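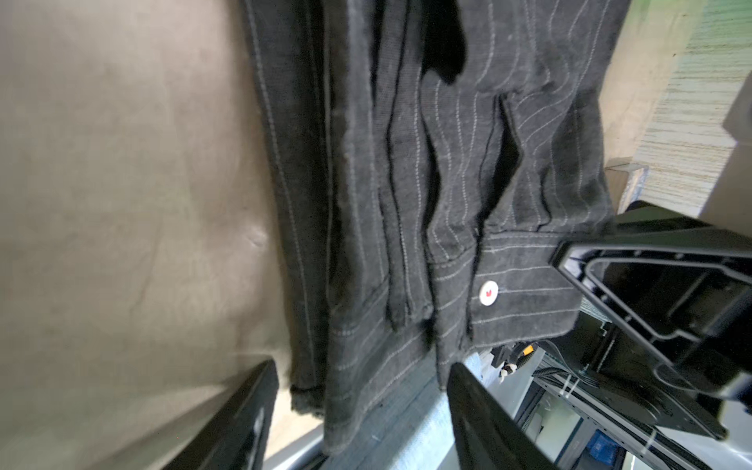 Striped fabric, frayed hem and a small white button.

Mending by the Bag: A Talk With the Owner of a Small Repair Shop in Porkum

Wednesday, June 28, 2023

The repair shop on Mendes Street in Porkum takes in clothes on two mornings a week and spends the rest of the week fixing them. There is no sign in the window, only a card with the hours. The owner asked us to leave her name out of this piece. She has enough work, she said, and the people who need her already know where the door is.

She learned to sew at the Prukent uniform plant in Trummont, where she worked for 15 years, first on collars and later on what the plant called returns. Returns were finished pieces that had come back with something wrong.

"Collars teach you to be neat, but returns taught me to look," she said. "You get a jacket with a ticket on it that says sleeve. It doesn't say what about the sleeve. So you turn it inside out and you find out."

When the plant closed she took a few months off and then started doing hems at her kitchen table. The shop came later. The rent was low at that time and the space had good north windows. It had been a shoe store before, and the low benches are still along one wall. Customers sit there while she looks through what they have brought.

Most of what she sees is ordinary. Pants worn through at the inner thigh, pockets with holes, coat linings torn at the armhole. Work shirts go at the elbow and then at the collar fold. She likes work shirts best.

"They're made in a way you can follow," she said. "A flat seam, a placket, a cuff. You open it up and it makes sense. A cheap dress with a lining glued in at the neck, I can spend an hour on that and not be proud of it after."

We asked what people get wrong when they mend at home. She thought about it for a while and said thread.

"They use too much of it and it's too strong. They think strong thread makes a strong repair. But if the thread is stronger than the cloth, the cloth gives next time, and then you have a bigger hole with a nice line of stitches around it. Use regular thread. Go back over it twice."

She also sees a lot of iron-on patches. She doesn't mind them for a child's knee, but on an adult's pants the edge lifts after some washing and the glue leaves a stiff ring. She would sooner take a piece from inside the hem or the back of a pocket and sew it in by hand from underneath. If there isn't anything to take, she has a cabinet of scraps sorted by weight. Color comes second.

"A blue patch on blue cloth looks bad if it's the wrong weight," she said. "It pulls. You see the pull before you see the color."

Frayed edges bring the most questions. Some customers want them gone and some want them kept, and she has stopped guessing which. For the ones who want to keep the fringe, she runs a line of small stitches just above it so that it stops where it is. For the others she trims, turns the edge under and presses it before sewing.

"Ask first," she said. "I cut the fringe off a jacket once, in my first year. It was very clean work. The woman cried."

What did she do about it?

"I gave her the money back. What else can you do? You can't put it back on."

Her prices are on a sheet taped to the counter. A button is $3 if the customer brings the button and $4 if it comes out of her jar. A plain hem is more, and anything with a lining she has to look at first. She raised the prices in January for the first time since opening and expected complaints. One man complained about the button price and then brought in a bag with 4 shirts in it.

The button jar is several jars now. People drop off buttons after clearing out a parent's house, often still on the card. She sorts them by number of holes and then by size, and does it in the evening with the radio on. Plain white shirt buttons run out fastest. Large coat buttons never run out, and she would be glad if people stopped bringing them.

She has turned down work, too. She does not do wedding dresses or leather, and she does not do zippers on tents, although she is asked every spring. A neighboring business wanted her to take on all of its aprons by contract and she said no to that as well.

"It was good money," she said. "But then I'm back at the plant, only by myself."

A few times a year she teaches an evening class in the shop. It covers three jobs - a button, a hem and a small hole - and people bring their own clothes to practice on. She won't let them practice on squares of new cloth.

"New cloth lies flat and does what you want," she said. "Your own shirt has been washed a hundred times and it's stretched on one side. That's what you'll be sewing at home, so learn on that."

The class fills up with people of all ages. The younger ones are quicker to ask for help, she said, and the older ones often know more than they think. Many had a mother or an aunt who sewed, and their hands remember how to wrap a thread around a button even when they say they have never done it.

Her own clothes are another matter. On the day we visited she was wearing a cardigan with a safety pin at the waist where a button should have been. She saw us look at it.

"That's been there since winter," she said. "I'll get to it."

The shop takes in work on Tuesday and Friday mornings. Clothes should be washed before they are brought in, and pockets should be emptied. Finished pieces are kept on the rail by the door until they are picked up.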